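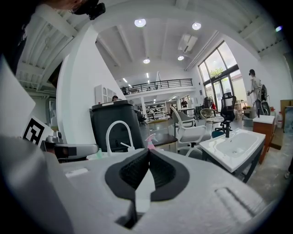

How long should shredded cabbage rest with salt before the dressing is added? In our kitchen trials, 10 minutes was enough for finely cut cabbage, and a longer rest made the salad too soft for most tasters.

3.2 Effect of salting time on the texture of the salad

The cabbage was bought at the market in Italby and kept in the refrigerator overnight. The outer leaves and the core were removed, and the rest was cut by hand into thin strips. Each portion weighed 200 grams. The portions were mixed with the same amount of fine salt and left in a covered bowl for 3, 7 or 10 minutes, or for one full hour. After this time the liquid was poured away and the cabbage was pressed gently in a clean cloth. We did not rinse it, because in the first trials the rinsed cabbage took the dressing badly and the bottom of the bowl became watery.

The dressing was the same for all portions: plain yogurt, a little mayonnaise, lemon juice and ground caraway. The yogurt came from Sustamo and the mayonnaise from Medrano. We mention the producers only for the reason that a thicker yogurt would probably change the result. The tasters received the salad directly after mixing and once more after it had stood in the refrigerator until the evening.

Directly after mixing, the differences were small. Most tasters found the three-minute salad pleasant and very crisp, but several of them wrote that the cabbage and the dressing felt like two separate things in the mouth. By the evening this same salad had released much liquid, and the taste of lemon had become weak. The ten-minute salad kept its dressing better — it was still creamy at the second tasting — and the strips could be bitten through easily without being limp. The seven-minute salad was placed between these two by almost all tasters. The one-hour salad was described as soft and too salty, although a few people who grew up with fermented cabbage preferred it.

The layout of the work area during the trials is given in Figure 3.

Figure 3. Work area, Orkoris test kitchen.

It should be noted that the cabbage was bought in November, when the heads are firm and dense. Young cabbage from the spring has thinner leaves and more water, and we expect that it needs a shorter time. Red cabbage was tried only once. It stayed hard after 10 minutes, and it also colored the yogurt, which some tasters did not like to see. For this reason it is left out of the comparison, and the salting times given in this section should be used for white cabbage only.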